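Teleop and hand-guiding group, minutes

January 13, 2019, Tangen room, start 10 past because the door code had changed again
Minutes: Arvid Dahlgren (typed as we went, corrections to me please)
Present: Arvid, the two from Skistside, Canar side on the phone for items 1 to 4, line dropped during 5

1. Last minutes
Agreed. One correction, the spare leader arm went to Divgate, not to Tangen. Still there.

2. Where we are
1,016 demos on the server as of this morning. Of those 117 marked bad by whoever recorded them. Canar asked what "bad" means. Fair question. At the moment it means operator pressed the red key at the end, could be a drop, could be a phone ringing. Long talk about this. Some of the bad ones are perfectly good recoveries, fruit slips, operator regrips, carries on, and we want those. Agreed: red key stays, but operator picks a reason from a short list straight after. Drop / wrong object / lag / other. Arvid to add list. Nothing gets deleted until the 117 have been gone through.

Skistside want a second key for "finished but ugly". Not agreed. Come back to it.

3. Hand-guiding against remote
Ran both on the fruit and plates task last week. Hand-guiding is quicker to learn, new people get a usable demo on the second or third go. But hands and sleeves end up in the overhead view, and people push the arm from the elbow joint, which gives odd paths that the arm then copies faithfully. Remote is slower and everyone grips too hard to begin with, no feel through the leader. Cleaner video though.

Canar prefer remote for everything. Skistside say hand-guiding is still best for the approach, where you need a bit of a tilt to get in beside a rim. No vote, but minuted that the main set is remote from now on and hand-guiding is kept for first-day training and for awkward approaches. The two kinds to be in seperate folders. They are currently not.

4. Fruit and plates
Most of the meeting was this. Banana is fine. Avocado is the problem child: heavy, and the sides slope away towards the tip, so if you close too high it squirts out downwards. Operators were told to go low and let the fingers settle before closing all the way. Some do, some don't. Went through the wrist view together.
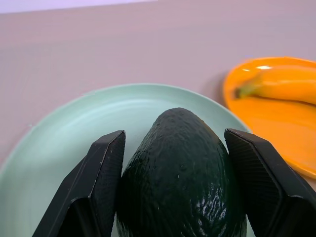 Wrist camera, avocado between the fingers over the mint plate. Banana on the orange plate behind.

Points from looking at it:
Fruit fills nearly the whole gap. Very little plate to be seen between the fingers, so the operator has not much to judge height by from this camera alone. Skistside say they go by the overhead for height and only use the wrist view for centring. Canar operators do it the other way round, which may explain why their grips sit higher. To be checked, not assumed.

Dark skin against black fingers. Contact line hard to make out on the shadowed side. Suggestion to put pale tape on the finger sides. Objection: then every demo recorded so far looks different from the new ones. Parked. Could try a lamp from the left first, costs nothing.

Ribbed faces on the fingers, keep them. The smooth pads were worse on anything with a curve. Wipe them at the end of each session, avocado skin leaves bits.

Plates are overlapping in this set-up. Question whether that is allowed. The task sheet doesn't say. After some back and forth, yes, allowed, people's kitchens look like that. Task sheet to be updated. Plates should also swap sides every so often, else the arm will just learn left and right.

Task wording also came up. "Move the avocado" is no good, move it where. Every demo needs a start plate and an end plate in the text, by colour. Skistside to rewrite, one line each.

5. Lag
Divgate link bad again in the afternoons. Operator moves, waits, overcorrects, and you can see the wobble in the recorded path. Proposal to stop recording when the delay light goes amber. Agreed in principle. Arvid thinks the light is set too strict and would cost us half the afternoon. Will look at the threshold before anyone is told to stop work.

(Canar lost here. Tried twice, gave up. They have not heard items 5 to 7, send them this.)

6. Operators
Shifts too long. Grips get sloppy late on, plain to see when you play the demos in order. Max 2 hours at the leader arm, then swap to labelling. Chair at Tangen is too low for shorter people, elbow ends up above the bench, get a better one. Skistside have one going spare they think.

New starters: first 10 demos are practice and do not go in the set. They've been going in. Arvid to find them by operator ID and pull them out.

7. AOB
Avocados. Who is buying them. They go soft within days and a soft one is a different task altogether, gives under the fingers and the grip reads as closed further than it is. Plastic ones suggested. Skistside against, too light. Keep real ones, buy hard, write down when a fresh lot is started.
Somebody is eating the bananas.

Actions
Arvid: reason list on red key, delay threshold, practice demos out, split folders
Skistside: task text with plate colours, task sheet re overlapping plates, chair
Canar: go through the 117 bad ones, send sample of grips for height comparision
Lamp on the left: whoever is in first

Next meeting same room, date to be sent round. Canar would like a full count to plan from before June, will put it first on the list.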